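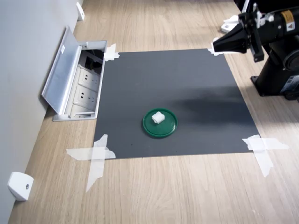 Workshop Notebook

Home Notebook Reading Log Contributors Search

March, Wednesday evening
by Manon Li

2 comments 4 shares

Still on the running order for the Orarus anthology, and I want to get today down while I remember why we moved things, because last time I didn't write it up and we spent a whole session putting stories back where they'd been to begin with. We have the 316 submissions down to the ones we're buying, the contracts are out, and the whole thing comes to 176 manuscript pages with the introduction, or will once there's an introduction (mine to write, I know, I know).

Opener first. Ayuba Bawa still wants "The Salt Registry" in front and I've come most of the way over to him. It's the one about the clerk on the water world Sastovar who has to record the name of every drowned town, and then finds her own in the ledger with a date that hasn't come yet. My worry was always that it's slow. I reread it on the bus this morning with a pencil, trying to mark the spot where a tired reader might put it down, and I got to the end without making a mark, so there's my answer I suppose! The first page does need one thing from the author. We don't learn that the clerk is old until page six, and I had been picturing somebody about twenty, and it gave me a real jolt to have to go back and age her. A single word early on would fix it - "her bad hip" or something like that. I'll put it in the query letter tonight.

Second slot is where we got stuck. We had "Plinine" there, the one with the medicine that lets you feel someone else's grief for an afternoon. I love that story, and I'd fight anyone for it, but it has almost the same shape as the Registry: a woman alone at a desk, a discovery in a document, a quiet ending where she decides not to tell. Read one after the other they make each other smaller. Ayuba read the last page of the first and the first page of the second out loud, with no break, and you honest to goodness could not hear the join. So "Plinine" moves to seventh, after the loud one with the comet miners, where I think the quiet will be very welcome.

That leaves second place open for something short and funny. The candidate is "Uncle Essien Buys a Moon," which made me laugh on the first read and, I'm happy to say, on the third. The plot is thin as tissue (he buys it, he regrets it, the neighbors complain about the tides) but the voice carries it all the way. 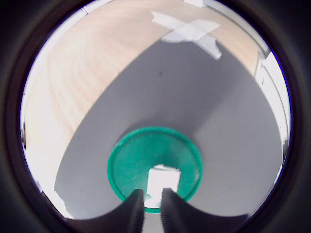

My only complaint is the final paragraph, where the author steps in and more or less tells us what owning a moon stands for. Cut that and end on the aunt asking where they're supposed to park. I've drafted a note suggesting it as gently as I know how. If the author wants to keep the paragraph I won't push, it's her story and she has been lovely about every other edit.

Longer argument about the novelette. It runs to nearly 40 of our pages and the middle third is a trial, with witnesses, and Ayuba thinks the trial could lose half its witnesses and I think it could lose maybe one. We went through them in turn. The harbor pilot stays, obviously. The twin brothers say the same thing twice, and Ayuba says that is the joke, and I say it's a joke I got the first time. What we settled on, for now, is asking the author which of them she'd miss least and then seeing how the chapter reads without that one. I do want it on paper that the cross-examination of the ship's computer is the best piece of dialogue in the whole book and nobody is to touch it, me included.

Small things, so they don't get lost:

"Gray" all the way through except in the Registry, where the author uses "grey" for the sea and "gray" for everything else, on purpose. Leave it. Tell the proofreader twice.

The comet story has two captains whose names start with the same letter. I mixed them up for four pages. Ask.

Page 159, the scene break has vanished and a man who was in the kitchen is suddenly in orbit.

Closer is still undecided. I lean toward the orchard story and Ayuba leans toward the letters, and we've agreed to swap favorites and each read the other's again before next time, with a fresh pot of coffee and no arguing until both of us have finished.

Comments (2) Older entries Newer entries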